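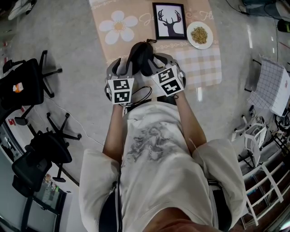

Progress report no. 3, table and household things library, Stivley
2 Dec 2025
To: Barnabás Sárközi, Derkach Fund
From: Paraschiva Marinescu

Hi Barnabás,

You asked for something shorter than last time, so I'm going to try (no promises!). The big news is that the sorting is nearly done. When I wrote to you in the fall we had boxes stacked to the windowsills and no idea what was in half of them. As of this week we have 885 things tagged, photographed and on a shelf where people can find them, and the last few boxes are mostly napkins.

Tabletop things are where we've spent most of November. Placemats turned out to be the thing everybody wants to borrow – birthdays, baby showers, a retirement lunch over in Florkthorpe that took every matching set we had. The peach one with the big white daisy and the checkered part is the favorite by a mile. I'd have guessed the plain ones would go first, and I would have been wrong. Petrică wants to buy more in that style and I think he's right, so you'll see a line for it below.

We've also settled how we check things in. Everything gets checked in one small group at a time, with something soft, something flat and something breakable together. It sounds fussy but it's much faster than doing all the plates and then all the frames, and people don't get bored and start putting things in the wrong tub. Soft black things were a headache for a while, I'll admit. Folded up, a bag and a scarf and an apron look pretty much the same, and we had a few go out under the wrong tag.

Picture frames are a smaller group but a nice one. The little black one with the deer silhouette has already been asked for twice for the same weekend, so we've started a waiting list, which is a first for us! Most of the frames came from one donor in Ollia who was moving to a smaller place and wanted them used. A few have loose backs and Ezekiel Obi is fixing those at home in the evenings.

We're keeping one white plate for loose dry stuff, grains and seeds and so on, for the kids' Saturday table. They pour, scoop and glue with it. I know food items weren't in the original plan. The cost is tiny and I've put it under activities, but tell me if you'd like it moved.

Money. We have spent $177 on tubs and labels, which is under what we'd set aside. Another $100 went to shelf brackets, which is over, mainly because I bought the wrong length the first time and the store wouldn't take back the opened packs. The two nearly cancel out. I'd like your okay to use what's left in the shelving line for more placemats, in the peach if we can find it.

Things that are behind: the online list. Paraschiva Bogdan (yes, two of us, we get each other's mail constantly) has the photos loaded but the descriptions are still thin, and at the moment if you search for "plate" you get everything with a plate anywhere near it. She thinks another couple of weeks. The evening opening is also on hold until we have a second key.

Borrowing is up. We had almost 20 households in last month and most of them came back for a second thing. Returns have been good too. One chipped bowl, one placemat with candle wax on it that came off with brown paper and an iron.

Next up is the glassware, which I've been putting off, and then a proper shelf plan so that the heavy things aren't up high. Could you let me know about the placemat money before the holidays? The shop in Florkthorpe is holding a few for us but they won't hold them forever.

Thanks again, and come by and see it. There's coffee.

Paraschiva M.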